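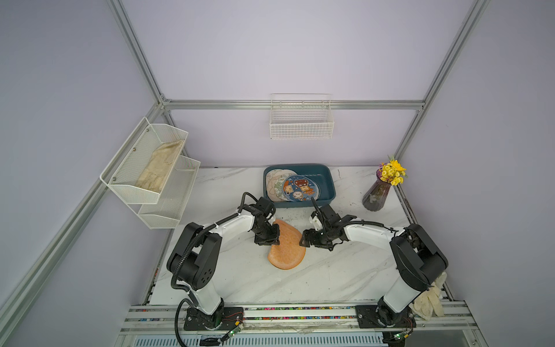 I have a coaster problem, and I've had it since college. Or maybe a placemat problem, because half of what I own is round and flat and I've never settled on what to call it. It started with a set of 4 from a street market in Burnthorpe, and by last April I had 37 of them sliding around in a kitchen drawer that would no longer shut. So I bought a tray. You can get very far with a tray! A dark teal one with raised sides, parked at the back of the table, keeps a round blue cartoon one from wandering off, and if there's a vase of little yellow flowers next to it, the whole corner looks like you meant it.

The trouble is that a tray fills up fast. Mine holds 12 before the stack starts leaning, and I am not a person who stops at 12 (I did try, for most of a month). The fancy ones from Erkitier have a raised pattern and won't stack flat with anything. The Negi ones are thin and slippery and shoot out the side when you grab the one underneath. And then there are the kids' ones, with all the bears and rabbits, which everybody fights over at breakfast.

What finally helped was dumping everything out. I mean all of it, spread over the table at seven in the morning with my coffee balanced on the windowsill, so I could see what I had. Plain ones in one pile, flowery ones in another, cartoons in a third. Anything curling at the edges went straight in the bag for the garage, where it can live under paint cans.
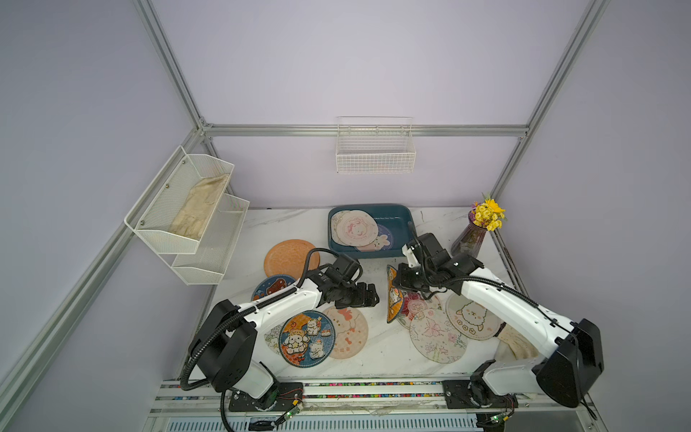
Sorting by pattern is a waste of a morning, according to one reader who wrote in after my last column; she goes strictly by size, biggest on the bottom, and says her stack of 22 hasn't toppled yet. I tried it her way and I have to admit it's sturdier. But then the bunny you want is always at the bottom, and you're lifting out more than 4 others to get to it while somebody small yells at you.

So I've gone halfway. Size first, then the favorites on top, and the flowery ones stood on edge in a Flikier letter rack I had lying around. The drawer shuts now. I've put the batteries in it.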